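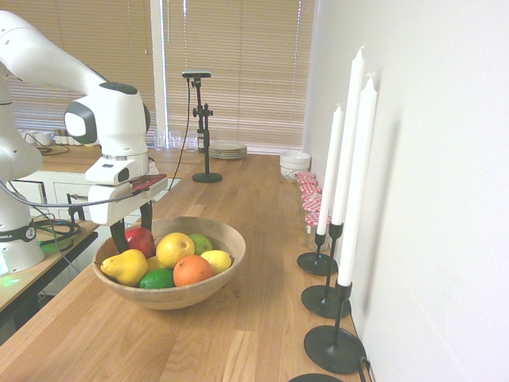 Home | Reports | Partners | Contact

July
By Nayeli Cuautle

Progress report: Zitaston collectible figure line

The sculpt of the first figure, the bounty hunter Jutia, is now approved. The licensor asked for two changes, a narrower helmet and a longer cape, and both were made at the Becerra studio. The second figure is still in clay and I expect to send you photographs of it next month.

We have received 803 pre-orders for Jutia through the shop in Claltport. It is roughly the number we hoped to have before the paint samples, so I do not ask for any change in the budget. 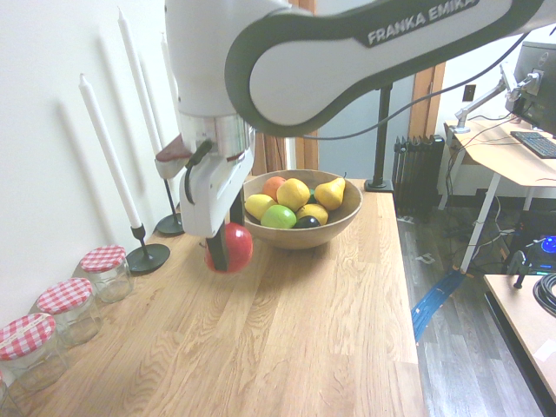
A red apple between the gripper's fingers, beside the fruit bowl.

The paint samples are where we lost time. The factory sent nine pieces, and on most of them the silver of the armour was too dark and the visor line was not straight. We returned them with written notes. The new samples will be checked under the same lamp as the old ones.

The box design is finished except for the text on the back. The magnetic base holds the figure well, but the left boot is a little tight and must be corrected in the mould.

With your agreement, the second payment can go to the factory after I sign the new samples.

Contact: Zitaston project office, Claltport | © Zitaston | Back to top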